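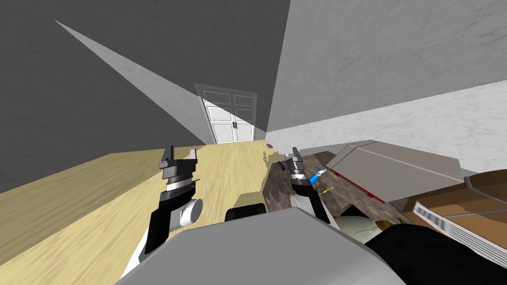 Appel à participants — comparaison de contrôleurs et de pinces parallèles pour la manipulation bimanuelle en simulation

Brarnska recherche des participants pour une campagne d'essais en téléopération simulée. L'étude, désignée en interne sous le nom de Jemal, compare deux modes de commande d'un robot à deux bras dans des tâches de saisie sur plan de travail. Les essais se déroulent au site de Trotolholm. Aucune manipulation sur robot réel n'est prévue dans cette phase.

Objet de l'étude

Le premier mode est une commande cartésienne de l'effecteur, le second une commande articulaire par bras maître. Chaque mode est évalué avec deux géométries de doigts, l'une fine, l'autre large, montées sur des pinces parallèles. Les variables mesurées sont le temps d'exécution, le taux de saisie au premier essai, le nombre de collisions avec le plan de travail et l'écart entre la trajectoire de consigne et la trajectoire simulée. La base de référence comprend 3 922 épisodes enregistrés par nos opérateurs.

Le participant travaille à partir du seul point de vue embarqué du robot. L'orientation de la caméra varie d'une série à l'autre, y compris avec un roulis prononcé, afin de mesurer la sensibilité de chaque mode à un horizon incliné.

Déroulement

La participation comprend six séances réparties sur trois semaines. La première est consacrée à la prise en main du logiciel Fuka et n'entre pas dans l'analyse. L'ordre des modes est contrebalancé entre les participants. Une pause est imposée au milieu de chaque séance ; toute gêne visuelle ou nausée entraîne l'arrêt de l'essai, sans incidence sur l'indemnité de la séance.

Profil recherché

— 18 ans révolus, vision normale ou corrigée ;
— usage fonctionnel des deux mains ;
— lecture courante du français (consignes et questionnaires) ;
— absence d'antécédents de cinétose sévère.

Une expérience de la téléopération ou de la robotique n'est pas exigée. Elle doit cependant être déclarée, les résultats étant analysés séparément pour les opérateurs expérimentés. Les personnes ayant contribué au développement de Fuka ne peuvent pas participer.

Indemnité et données

Les séances sont indemnisées, de même que les frais de transport sur justificatif. Les commandes, les états articulaires et les images simulées sont enregistrés sous un code. La voix et le visage ne le sont pas. Un participant peut se retirer à tout moment et demander l'effacement de ses données jusqu'au gel de la base, fixé au mois de janvier.

Candidature

Les candidatures sont reçues jusqu'au 2 juillet 2020. Indiquer les disponibilités, la main dominante et, le cas échéant, les interfaces de commande déjà pratiquées. Un curriculum vitæ n'est pas nécessaire.

Responsable de l'étude : Chaltu Yimer, Brarnska, site de Trotolholm. Mentionner « Jemal — participants » en objet.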